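4장. 조스몬트 양팔 작업대에서 물건을 놓고, 집고, 치우는 순서

3장까지 차근차근 따라오셨다면 전원과 비상정지 점검은 이미 마치셨을 것입니다. 수고 많으셨습니다! 이 장에서는 작업대 바닥에 물건을 올리고 그리퍼로 집기까지 지켜야 할 규칙을 다룹니다. 다 아는 이야기 같더라도 처음 한 번은 끝까지 읽어 주세요. 오래 쓰신 분들도 다시 읽다가 빠뜨린 단계를 하나씩 찾아내시곤 합니다.

4.1 물건을 놓기 전에

1. 두 팔을 모두 대기 자세로 보내고, 조작 화면에 '정지'가 뜰 때까지 기다립니다.
2. 잠금 스위치를 돌리고 열쇠를 뽑아 몸에 지닙니다. 옆 사람에게 맡기거나 책상에 올려 두지 마세요.
3. 필통이나 시계처럼 모양과 단단한 정도가 서로 다른 물건을 함께 쓸 때에는, 물건 사이에 그리퍼 손가락이 벌어진 채로 내려갈 만한 자리를 남겨 둡니다.

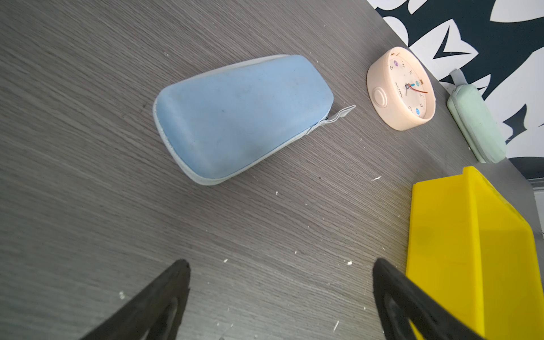
4. 지퍼 손잡이나 고리끈이 달린 물건은 끈이 어느 쪽으로 뻗어 있는지 살펴보고, 팔이 지나가는 길에 걸리지 않도록 돌려 놓습니다. 천으로 된 끈은 얇아서 가볍게 여기기 쉬운데, 손가락 틈에 한번 끼면 빼내느라 꽤 애를 먹습니다.
5. 놓은 물건의 이름을 작업 기록지(양식 2587)에 적습니다. 이름은 팀 안에서 하나로 통일해 주세요. 같은 물건을 누구는 '케이스', 누구는 '파우치'라고 적으면 나중에 기록을 맞춰 보는 분이 무척 고생하십니다.

참고: 물건을 벽 가까이에 두어도 되지만, 손목이 벽에 닿지 않고 돌아갈 수 있는지는 낮은 속도로 먼저 확인해 주세요.

4.2 첫 접근

1. 작업대 앞에서 한 걸음 물러선 뒤 잠금을 풉니다.
2. 속도를 '느림'으로 두고 한쪽 팔만 움직입니다. 다른 팔은 대기 자세 그대로 둡니다.
3. 손목 카메라 화면에서 양쪽 손가락 끝이 모두 보이는지 확인하고, 보이지 않으면 카메라 각도부터 다시 맞춥니다.
4. 목표 물건 위에서 한 번 멈추었다가 천천히 내려갑니다.

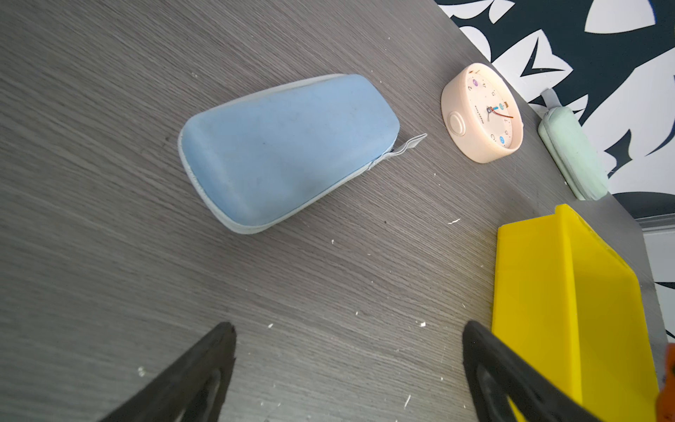
말라티 바르기스는 교육 때마다 4번의 그 한 번 멈추는 동작을 절대로 줄이지 말라고 당부하면서, 급한 날일수록 오히려 숨을 한 번 쉬고 내려가라고 덧붙입니다. 저희도 같은 생각이어서 이 단계는 설정에서 끌 수 없게 해 두었습니다. 조금 답답하시더라도 너그럽게 봐 주시기 바랍니다.

주의: 팔이 움직이는 동안에는 물건이 넘어지거나 굴러가더라도 손을 넣지 마십시오. 먼저 정지, 그다음 잠금, 그다음이 손입니다.

4.3 두 팔을 함께 쓸 때

1. 왼팔과 오른팔의 작업 구역을 화면에서 따로 지정합니다. 가운데의 쟁반은 공용 구역으로 둡니다.
2. 공용 구역에는 한 번에 한 팔만 들어가게 합니다. 먼저 들어간 팔이 완전히 빠져나온 다음에 다른 팔을 보냅니다.
3. 케이블이 팔을 따라 느슨하게 휘어 있는지, 당겨지는 곳은 없는지 눈으로 살핍니다.
4. 인형처럼 푹신한 물건이 작업대 앞 가장자리에 걸쳐 있으면, 그 물건을 집는 작업을 시작하기 전에 담당자끼리 놓인 위치를 말로 확인합니다.
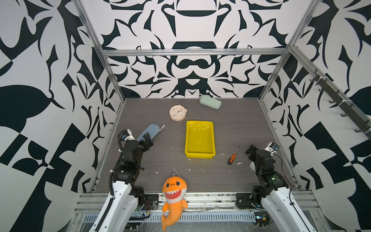

유스티나스 리에피냐의 의견은 조금 다릅니다. 공용 구역은 쟁반보다 넉넉하게 잡아야 하고, 특히 긴 물건을 든 팔은 손목을 돌리는 순간 생각보다 넓은 자리를 쓴다는 것입니다. 옳은 지적이라 이번 판부터는 공용 구역의 기본값을 쟁반 테두리 바깥까지 넓혔습니다. 예전 설정 파일을 그대로 불러오시면 좁은 값이 되살아나니, 번거로우시더라도 한 번만 새로 저장해 주세요.

4.4 끝이 뾰족한 공구

1. 드라이버 같은 공구는 반드시 손잡이를 잡게 합니다. 금속 축을 잡는 동작은 저장하지 않습니다.
2. 들어 올린 뒤에는 공구 끝이 사람이 서는 쪽을 향하지 않도록 합니다.
3. 쟁반 위를 지날 때에도 속도는 '느림'을 유지하고, 다른 팔은 움직이지 않습니다.
4. 내려놓은 다음 손가락을 완전히 벌리고, 곧게 위로 빠져나옵니다.

주의: 공구를 든 채로 점심을 드시러 가거나 교대하지 마십시오. 잠깐이라도 자리를 뜰 때에는 공구를 내려놓고 4.1의 1번과 2번을 다시 하셔야 합니다.
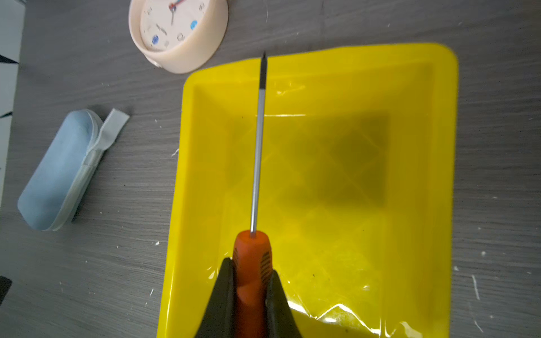
조르코비, 10월

개정 안내. 4.3의 공용 구역 기본값과 4.4의 주의 사항이 이번 판에서 바뀌었습니다. 이전 판을 인쇄해 벽에 붙여 두신 곳에서는 새 판으로 바꿔 주시고, 떼어 낸 종이는 섞이지 않게 폐기해 주세요. 내용이 헷갈리거나 현장 사정과 맞지 않는 부분이 있으면 보들로 지원 창구(내선 1473)로 편하게 전화 주시기 바랍니다. 기록지를 옆에 펴 두고 전화하시면 이야기가 훨씬 빨리 풀립니다. 그리퍼 손가락을 교체하는 방법은 5장에 이어집니다.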